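Open Saturday at the Radura workshop

I nearly didn't go. Two days before Christmas is a silly time to drive across town for a lab tour, but the invitation said there would be soup, and I've been curious about Radura ever since they moved into the old Riquelme printing building back in July. So on December 23, 2023 I put on my thick socks and went.

Parking first, for anyone planning the next one: the lot behind the building is tiny, and the sign for it is hidden by a hedge. I drove past it twice!

We were a group of 14, mostly families plus a couple of engineering students who asked much better questions than I did. Graciela Ojeda took us around. She runs the teaching side, meaning the people who sit (or stand, mostly) and show a robot how to do a small job by doing it themselves. There are two ways they go about it here. Either you take hold of the grippers and move them by hand, or you work them from a little desk across the room with a pair of handles, which they call Totgate. Everything gets recorded, from a small camera down by the fingers, and a good recording is one more lesson for the robot.

The job that day was tabletop stuff – coasters and other flat things, picked up and put down again somewhere else. It sounds like nothing. Graciela said they want 3000 good tries before they train on it, and they throw out any where the person hesitates too long, so you can't just chat your way through a shift.
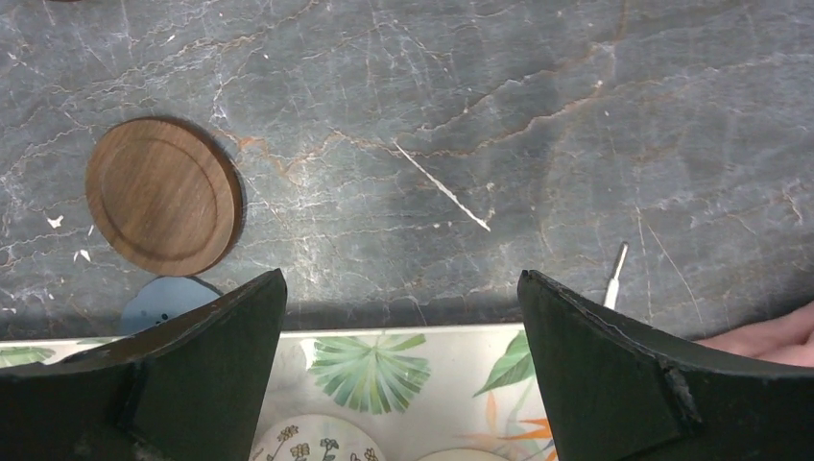
She let the visitors have a go with the handles, and of course I put my hand up before the kids did (sorry, kids). You feel enormous and clumsy. I kept watching the fingers from the side and guessing wrong about how far off the table they were, and the student next to me told me to look at the screen instead, which helped a bit. It took me 10 minutes to get one coaster up, and it landed upside down. A girl of maybe eight did it in three tries and got a round of applause.

What I liked best was hearing how picky they are about the table itself. They change the surface and swap the objects all the time – shiny, patterned, plain – so the robot doesn't learn just one table by heart. Graciela brings things from her own kitchen, and her husband has started asking where the coasters go.

Afterward we got the soup (lentil, very good) and a look at the Ukero room, where the training computers live. It's loud and warm in there and we didn't stay long. I bought a mug on the way out and forgot it on the roof of my car, so if you find one near the hedge, it's mine.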